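Rastdale three-seat sofa, speckled grey
Skuvholm Living Room range
Item 352

Product information

The Rastdale is a fully upholstered three-seat sofa with a flat, closely woven cover in mixed light and dark grey yarns. The front edge is softly rounded along its full length, with no piping. It is supplied in one piece, less feet, which are packed in a zipped pocket under the base and screwed in by hand.

Cover

The fabric is Tai, a polyester and cotton weave in two greys. The speckle is in the yarn and is not printed. Stitched seams follow the direction of the weave. The cover is fixed on the base and removable on the seat and back cushions. Dry clean only. Do not tumble dry the cushion covers.

Vacuum with a soft brush attachment. Blot spills with a white cloth and cold water, working inwards from the edge of the mark. Solvent cleaners will lift the darker yarn and are not covered by the guarantee.

Frame and filling

Frame: kiln-dried softwood with birch ply corner blocks
Suspension: steel zigzag springs, front to back
Seat: foam core with fibre wrap
Back: hollow fibre in a cotton inner
Overall width: 2000 mm
Maximum distributed load: 352 kg

Placing the sofa

The sofa may stand on tile, timber or short-pile carpet. On tile, fit the felt pads supplied with the feet. Low tables should be set far enough forward for a person to pass with the cushions in place – 30 cm is the minimum. Keep mains leads out from under the feet. The grey has no strong undertone and sits comfortably with red-brown timber as well as pale floors.
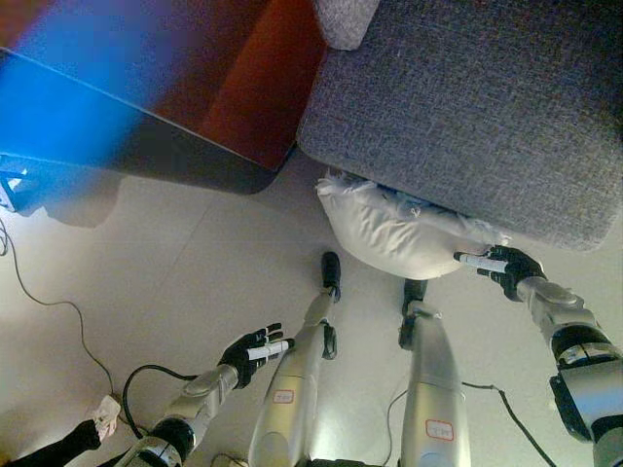
Omprakash Kushwaha writes that the Tai cover hides lint well but that white bedding left against it should be washed separately the first time, as his pillowcases picked up a few dark fibres. He adds that the rounded front is easier on the backs of the knees than the square-edged model he had before. Loose fibre is normal in a new cover and stops after two or three passes with the vacuum.

Cushions and pillows

Scatter cushions are sold separately. The Gudent cushion in pale grey has a longer, softer pile than the sofa fabric and is the nearest match in colour. Bed pillows can be used for lounging but will flatten if trapped beneath the front edge. Shake them out and air before returning them to the bed.

Delivery

Delivered by two people to the room of your choice. Measure doorways and stair turns before ordering. Spare feet and felt pads are held in stock. Quote the item number and the fabric name when ordering replacement seat covers – the older Tai batches, made before December, are slightly darker.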